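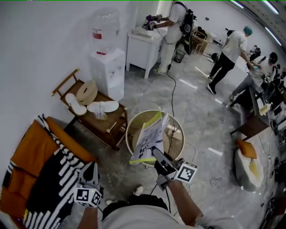 # A semester of putting things in the wastebasket

2020-04-07 | Posted by the Litness blog | 8 min read

We use cookies to remember your preferences and measure traffic. By continuing to read you accept this. Manage settings

I signed up for the robotics project course at Adholm in September thinking I would build a robot. I had pictured welding. At the very least I had pictured goggles. What I got was a pair of gripper handles, a strap across my chest and a magazine, which I was to put in the trash.

Then I was to take it out of the trash and do it again.

The project is called Vaher, which was the name it had when our team inherited it, and none of us ever found out what it stands for. The idea is easy enough to explain to relatives. You want a two-armed robot to tidy a living room. Programming every motion by hand is miserable, so you have people do the tidying while holding grippers like the ones on the robot, record everything, and train a model to copy them. The people are us. My relatives, having followed all of this politely, asked why the robot couldn't watch one person clean up once. I said that was an open research question. They said it sounded like a pretty basic one.

So the lab has a living room in it, more or less. There's an orange armchair with a black and white zigzag blanket thrown over it, a low wooden table, a water dispenser, a white beanbag seat that has eaten more of my study time than any course, and a workbench along one side that is the only honest piece of furniture in the place. Everything but the workbench is supposed to look lived in. The workbench looks lived in too, by people who never put a cable back.

We kept a task list on a shared spreadsheet. Somebody (me) had written it in the first week, full of ambition. Fold the blanket. Pair the slippers. Hang up the hat. Bin the reading material. By October we had learned that the blanket was a two-semester problem and that the hat, a round straw one, has no good place to grab it. The slippers went all right. The magazine became our flagship task by being the one thing left that looked hard on paper and could be done by someone who'd slept four hours.

**What it's like with the grippers on**

You hold one in each hand and your arms immediately get longer and stupider. Everything you know about picking things up is stored in your fingertips, and your fingertips are now busy somewhere behind you, squeezing. The tips at the far end can pinch. That's the full menu. A folded magazine is close to ideal for pinching, right up until it decides to unfold.

Each gripper carries a white cube with black square patterns printed on it, and the tracking depends on those patterns being seen. This gives you a strange posture. You can't turn your wrist under, the way any sane person would when dropping something into a basket, or the cube goes out of sight and the recording is worthless. You learn to lower things straight down with the cube politely presented, like a waiter. I now put my groceries away like this. My roommate has asked me to stop.

The other thing you learn is patience with your own hand. The model copies everything, and I do mean everything. If you hesitate over the basket, it hesitates over the basket. One of our teammates has a habit of giving an object a tiny shake before letting go, presumably to make sure it's ready. We trained on a batch that was mostly theirs and the arm shook every object in the room like a thermometer. We left that model on the server under its own folder name. I still think it had the most personality of the lot.

And what do you do with the hand that isn't doing anything? This caused our longest argument of the fall. When my right hand is putting the magazine in, my left just hangs there over the floor, empty, waiting. Half the team felt it should be parked in a set position so the data would be consistent. The other half felt that a real person's spare hand drifts, and we were supposed to be recording real people. We spent one entire meeting on this. The compromise was that the spare hand may drift but it may not fidget, and if anyone can define the difference I'd be glad to hear it, as I was the one who had to write it in the protocol.

**The numbers, such as they are**

The course asked each team for 700 clean demonstrations by the end of the fall. It sounds like a lot, and then you do the math and it sounds like less, and then you do the demonstrations. A good one of the magazine task is over fast. What eats your evening is everything between the good ones: putting the magazine back where it came from, straightening it, noticing the recorder never started, starting the recorder, dropping the magazine.

We turned in our 700. Our raw folder at that point held 3142 clips. I would love to tell you the rest were daring experiments. A lot of them are the ceiling. A good number are somebody drinking water with one hand while the other holds a gripper at a tasteful angle. There is a long one of the team discussing sandwiches, which, according to the label file, is "magazine_attempt_final."

If you're about to start a project like this, then here is the advice I would have wanted, and would have ignored:

- Look at your first clip before you record your second. We recorded an entire evening with the grippers swapped left for right and it looked perfectly fine until the arms crossed.
- Agree on what "done" means. Is the magazine in the basket if it's sticking out of the basket? We say yes. Another team said no, and their success rate and ours can't be compared, which has not stopped anyone from comparing them.
- Throw out bad takes the same night. A week later you will have grown fond of them.
- Soft-soled shoes and long cables in one room: walk like you're in a museum.

I put that last one in on behalf of my left knee.

**Everybody at once**

For the first month we took turns, one person recording and the rest of us standing around offering notes. It was slow and very bad for friendships. So we started working in parallel. One person takes the floor tasks, another wears the backpack rig and does the white cabinet, and whoever's left fixes whatever broke at the workbench, with someone else on hand to point at it.

It's faster, and the mess is much more realistic. You get people walking through your recordings, which I was certain would wreck the training. The early models did seem a bit distracted by it. After we'd added enough of the crowded recordings they got better at ignoring us, and I'm told being ignored by the machine is what you want. It took some getting used to. You spend months teaching something and its big achievement is that it no longer notices you.

The downside is the negotiation. There's one stretch of floor in front of the basket that everyone needs, and one cable that always seems to run through it. We tried a sign-up sheet. We tried a bell. In the end we went with saying "basket" loudly, and if you've ever wondered what a serious robotics lab sounds like on a winter evening, it's several adults taking turns yelling "basket."

**Prirkberg**

In February we took a model to the student meet at Prirkberg, which has a tidying event where you get 2 minutes and 3 attempts with a room your robot has never seen. Our robot had never seen any room except ours, so we were in the spirit of the thing.

First attempt: it found the magazine, picked it up, carried it over, and lowered it with great ceremony onto the floor beside the basket. Their basket was a tall plastic one. Ours is round and woven with a cream rim, and I'd bet money that the model had gone and fallen in love with the rim. Second attempt: same again, other side. By then people had gathered, and a child was giving it directions.

Third attempt, it went in. Sideways, half of it sticking up in the air, and the arm stayed hovering over the basket long after it had let go, just like I do. I recognized the pause. I'd have known it anywhere. I was more moved by this than I was prepared to be in a gymnasium.

We placed in the lower middle. The winning team had recorded with a different basket every day, which had not crossed our minds in five months of staring at a single basket. It's now the first line of the to-do list, above the blanket, which has been moved to "later" so many times that the cell is a different color from the rest.

**Where things stand**

We can't get into the lab right now, same as everybody else, so the spring half of the project has turned into relabeling at kitchen tables. I'm going back through the raw folder clip by clip, marking the start and end of each grasp. I have opinions about all of my teammates' wrists. The label tool crashes if you scroll too quickly, so save often if you're on the team and reading this, and whoever has the newer version of the tracking script, please upload it. The one in the shared folder still has left and right swapped.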